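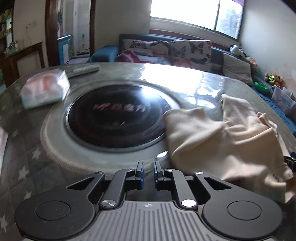
Burnside Tabletop Folding

README for the living-room laundry set, release 2

What this is

A collection of pictures and short written notes on clothes being dealt with on a table that was bought for eating at. The table is round, it has a cooktop in the middle of it, and it lives in front of a sofa. Anyone who has folded laundry in a small flat will recognise the arrangement. Anyone with a dedicated laundry room is welcome to use the data too, and may find it educational.

The set holds 446 entries. Each entry is one garment on one surface, with a plain-text note on what the garment is and what state it is in.

Why it exists

Our earlier collection, Grerkell, was all T-shirts on a bare bench. Every shirt was laid out square, sleeves at the sides, like a patient awaiting surgery. It was very tidy and of limited use to people whose washing arrives in a heap. Burnside was put together to cover heaps.

What's in the folders

garments/ is sorted by fabric, then by size. Fleece has its own folder because it refuses to lie flat and was dragging down the averages for everyone else.

rooms/ has the wider views: table, sofa, cushions, whatever was on the sofa at the time. We did not clear the soft toys off first. Please don't write in to ask for a version with the soft toys removed.

notes/ has one text file per entry, in lower case, with Australian spelling. If your parser falls over at "grey" or "colour", that is between you and your parser.

State labels

heap: no edge of the garment can be followed from end to end.

spread: at least one panel is lying open, the rest is anybody's guess.

half: one fold made on purpose.

done: would go in a drawer without an argument. 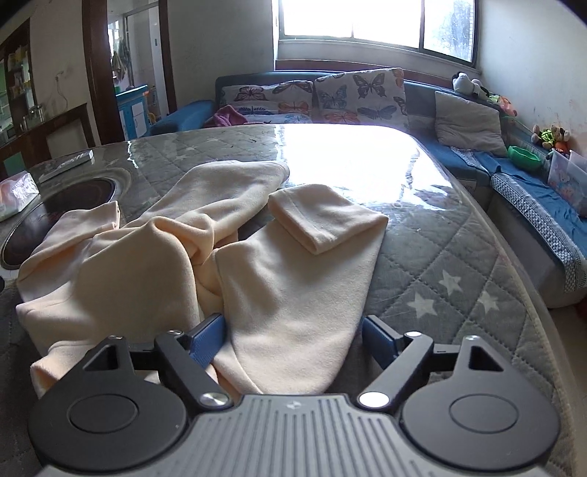

Fleece gave the labellers more trouble than everything else in the set combined. It has no creases to go by, it springs back, and the inside of one bit looks much like the outside of another. The cream one on the big table is a fair sample: there's a wide, fairly smooth panel that could be a sleeve or a leg, folded back at its far end so the stitched hem shows, and then a twisted bunch in the middle that tells you nothing. We settled on "spread" for anything like it. Where two labellers couldn't agree on sleeve or leg, the note says "limb", and we'd ask you to leave it that way.

Known problems

Daylight from the window bounces off shiny tabletops. Pale fabric beside a reflection can lose its edge altogether.

Socks are under-represented. They were all present at the start.

3 entries in the towels folder are the same towel.

The Maglaya split and the Trostent split were made at different times and share some garments. Don't train on one and boast about the other.

Use

Free for research and teaching. Corrections to the notes are welcome by Saturday if you want them in the next release.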